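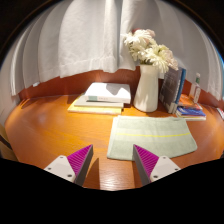
## Flunasska opens furnished reading rooms at Barkach House

**18 April 2026** - Flunasska, the housing and furnishing charity, has today opened a set of furnished reading rooms on the ground floor of Barkach House. The rooms are free to use for tenants of the building and for residents of the neighbouring Esfahani Court, and will be open every day of the year except public holidays.

The rooms have been fitted out almost entirely with donated goods. An appeal held in March brought in more than 1,000 books, together with tables, lamps, vases, towels and other household linen. Of the furniture offered, 87 pieces were accepted, and 60 of these are now in use at Barkach House. The remainder will be kept in store for new tenancies.

Each table has been laid out in the same simple manner. Books are kept both in short stacks and upright in rows, so that a reader can take one without leaving the seat. A white ceramic vase of flowers stands beside them, and a folded towel in a pale colour is left at the front for wiping the surface after use. The wooden table tops, which have a glossy orange-brown finish, have been left uncovered.

Mylene Espiritu, Director of Flunasska, said: "Our tenants told us that they wanted somewhere to sit which felt like a room in a home. They asked for good light, a decent table and something to read. We are most grateful to every household that gave towards this, and to the staff who sorted, cleaned and carried it all."

The layout was prepared by the interiors practice Skatach, which gave its time without charge. Parviz Kermani, who led the work for the practice, said: "We kept the colours quiet. Mint green, pale yellow and white sit well against warm wood, and flowers do a great deal for a table at very little cost. The residents can move things about as they please, and we hope that they will."

Books may be read in the rooms or borrowed for up to four weeks. No card or deposit is needed - borrowers are asked only to write their name and flat number in the register by the door. Fresh flowers will be supplied weekly during the first year. Towels will be collected and washed by the building's laundry service.

The rooms seat 80 people in total. One of them has been set aside for quiet study in the evenings, following a request from parents of older schoolchildren. Hot drinks may be taken into the other rooms, provided that they are kept in a lidded cup.

Flunasska will continue to accept books in good condition, bed and bath linen that has been freshly washed, and plain vases of any height. It is unable to take encyclopaedias, magazines or electrical items at present. Donations may be left at the Barkach House reception desk during office hours.

### Notes to editors

- Flunasska provides furniture and household goods to people moving into rented homes.
- Saodah Govindasamy, Reading Rooms Manager, is available for interview on request.
- Visits by the press should be arranged in advance with Hakim Hartono, Press Officer, through the Flunasska main office.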